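Minutes of the Meeting of the Common Room Group
Hondinwood House, Durham
05/08/2009

The meeting opened at ten past six in the evening in the common room on the ground floor. The secretary took the minutes. Two members sent their apologies. A third member arrived during item 2.

1. Minutes of the last meeting

The minutes of the March meeting were read and accepted with one correction. In item 4, "the shelf will be painted" should be "the shelf will be repaired." The shelf was repaired in April and it does not need paint.

2. Matters arising

The window on the street side still does not close fully. The landlord's office was written to two times and has answered one time. The secretary will write again and will attach the earlier letter.

The key for the supply closet was found in the drawer with the tablecloths. It is now on the hook again. Members are asked to put it back on the hook after use, also when they intend to return the same evening.

3. Use of the long table

This was the main item of the evening and it took most of the time. Since the spring the table has been used for sorting, for the Monday sewing, for the reading hour and for meals, and each group leaves something on it for the next one to move. The proposal was to agree which things live on the table and which things live somewhere else.

It was proposed that the containers stand together in one line at the far side of the table, so that the near side is free for work. Each color will have one use:

White bin: paper for the house, such as notices, sign-up sheets and letters which are not yet opened.
Red basket: sewing things which are in use this week. Finished pieces go home with their makers.
Yellow basket: lost property. It will be emptied on the last day of each month, and what remains goes to the charity shop on Imai Street.

The lamp will be at the left end of the line and the plant at the right end. The lamp is needed there for the reading hour, and the plant did badly on the window sill in the winter.
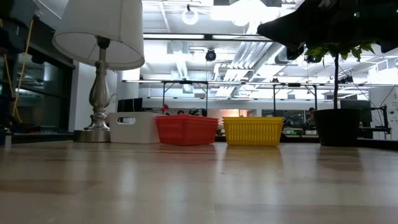

A reply came at once from the sewing group, saying that one basket is too small for their use and that the thread, the scissors and the half-made pieces should not be mixed together. They asked if they could have both the red and the yellow baskets, and if the lost property could move to a box in the hall. They reminded the meeting that they paid for the baskets themselves, from the cake sale.

There was discussion. Some members thought that lost property in the hall would be lost a second time. Others said that the hall is exactly where people look when they come back for a scarf or an umbrella. It was also remarked that the sewing group meets only once in the week, and that the reading group, which meets more often, asks for no basket at all.

It was agreed to try the proposal as written for eight weeks. The sewing group may keep a closed box with scissors in the supply closet during this time. The question of the second basket will come back at the end of the trial.

4. Care of the table top

The polished surface shows every ring and every scratch. It was agreed that hot dishes need a mat under them, and that the containers are lifted and not pushed. A soft cloth will be kept in the closet, on the lower shelf. The strong cleaner is not to be used on the wood any more. The remaining bottle will be kept for the sink.

One member asked for felt pads to be put under the foot of the lamp. The meeting had no objection. The member will buy them and bring the receipt.

5. The plant

The plant will be watered on Mondays by whoever opens the room. In the past it was watered by three groups in the same week and also by none of them in the next. A paper with the dates will be fixed inside the closet door. Water should be given slowly, so that it does not run out on the wood. If the leaves become yellow, please tell the secretary and do not repot it without asking.

6. Money

The balance of the room fund is 1,323 dollars. From this, up to 200 dollars was approved for new chair cushions. The offer from Zumomholm for a second table, at 500 dollars with delivery, was discussed and put aside. Most members felt that one should first see if the tidy table gives enough space.

The secretary will inform Zumomholm and ask if the price can stay the same until winter.

7. Other business

The clock is five minutes slow. A new battery was put in during the meeting.

A member asked if the reading hour could begin half an hour earlier when the evenings are dark. The reading group will decide this among themselves and will write the new hour on the notice board.

There was a request to label the baskets. It was answered that the colors should be enough, but labels will be made for the visitors. The labels will be tied with string, without glue.

8. Next meeting

The next meeting will be held in the same room when the trial is finished. The date will be on the notice board.

The meeting closed at twenty-five minutes to eight.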